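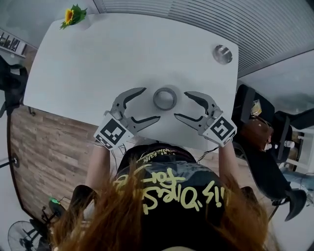 Figure 6.1 Two hand-held grippers opened on either side of a roll of tape.

Chapter 6
Demonstration by Hand: The Two-Gripper Project

In the preceding chapters, students wrote instructions that moved a single arm from one fixed point to another. Such instructions are suitable when every object is in a known position. They are less suitable when an object has been turned, shifted, or placed close to another. This chapter introduces a second approach, in which a person performs the task with hand-held grippers and the record of that performance is used to train a model.

The project occupies the remainder of the term. Each team will plan a short task for two hands, record demonstrations of it, review the recordings, and submit a data set with a written report. The task used throughout the chapter is the handover: a roll of tape is lifted from the table by one gripper and received by the other. It requires no special parts, and the shape of the roll raises most of the questions that students will meet in their own projects.

6.1 Holding and Receiving

A roll of tape may be grasped across its outer rim or by its wall, with one finger inside the core. The choice made by the first hand limits the choices left to the second. Teams should therefore decide on both grasps before any recording begins, and should enter them on the planning sheet.

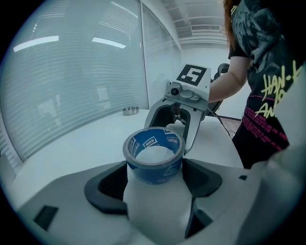 During the handover there is a short period in which both grippers are in contact with the object. The giving hand must remain still until the receiving hand has closed. Beginners often release too early, and a demonstration in which the roll drops must be marked as failed. Failed demonstrations are kept in a separate folder and discussed in the report.

The class set prepared by the Meno course in January contains 3,572 demonstrations of this task, contributed by teams of 2. Bastien Guillot and Hervé Cordier, who edited the set, rejected any recording in which a marker was hidden for most of the motion. Students will apply the same rule in Exercise 6.4.

Before You Begin

Read Sections 6.1 and 6.2 and complete the planning sheet. Each team is expected to submit 70 accepted demonstrations. Planning sheets are due to the instructor by 11 Feb 2021, and no team may reserve a recording table until its sheet has been signed.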